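Sterkus (incubadora de empresas)

Sterkus es una incubadora de empresas emergentes nacida en Lotari, una ciudad de interior más conocida por sus conservas que por sus aplicaciones. Escribo esta entrada porque pasé por allí con un proyecto propio (un fracaso simpático, ya lo contaré otro día) y porque lo que circula en internet sobre ella es poco y bastante confuso. Aviso de que no soy neutral: le tengo cariño.

La idea salió de un grupo de pequeños empresarios que estaban hartos de ver cómo la gente joven se marchaba en cuanto tenía un plan de negocio medio decente. Consiguieron la cesión de unas oficinas, juntaron dinero entre ellos y abrieron la primera convocatoria en febrero, con 25 plazas. Se presentaron alrededor de 100 proyectos, muchísimos para Lotari, y hubo que improvisar entrevistas hasta las nueve de la noche.
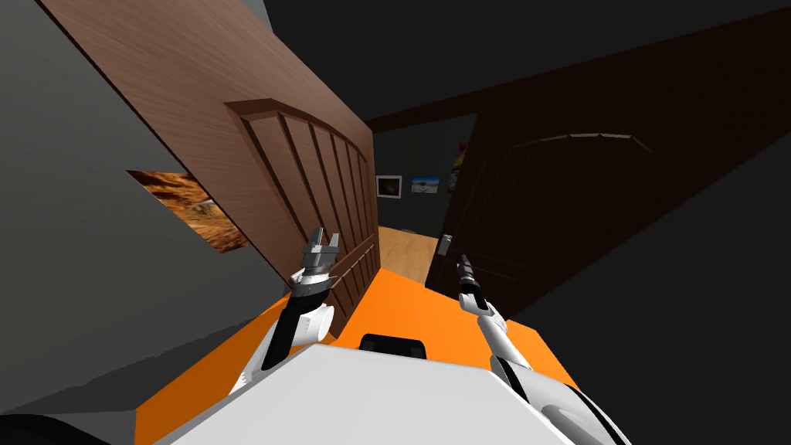
Categoría: Programas y financiación

El programa básico dura seis meses. Cada equipo paga una cuota mensual de 395 euros, que incluye mesa, asesoría fiscal y una tutoría a la semana. A mí me pareció cara al principio, lo confieso, pero solo la parte fiscal ya me ahorró unos cuantos disgustos con el IVA. Los equipos que llegan al final pueden pedir una ayuda de 2.000 euros a fondo perdido, pensada para registrar la marca o pagar el primer prototipo.

A diferencia de otras incubadoras, Sterkus no se queda con participaciones. Vive de las cuotas y de un convenio con Azar, una cooperativa de crédito de la comarca, que además ofrece préstamos pequeños a quien termina el programa. El proyecto más conocido que ha salido de allí es Fornau, un software de reservas para hornos compartidos entre panaderías - suena rarísimo, ya lo sé, pero funciona y tiene clientes en varias provincias.

También se le han hecho críticas. La más repetida es que la selección favorece a los negocios de alimentación y deja poco sitio para todo lo demás. En el foro de antiguos participantes el tema vuelve cada dos por tres.

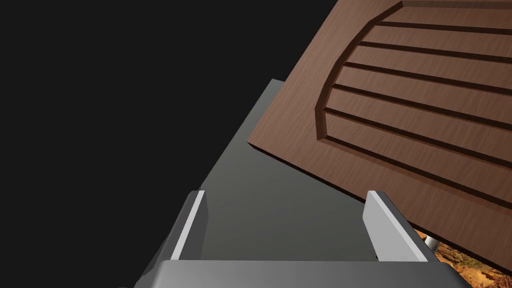

Yo entré con una tienda de ropa infantil y la tutora que me asignaron solo sabía de distribución de alimentos, respondió una participante en ese mismo foro; aprendí mucho de palés y casi nada de tallas.

Desde entonces se puede pedir cambio de tutor durante el primer mes.

Véase también: Azar (cooperativa de crédito), Fornau, Economía de Lotari.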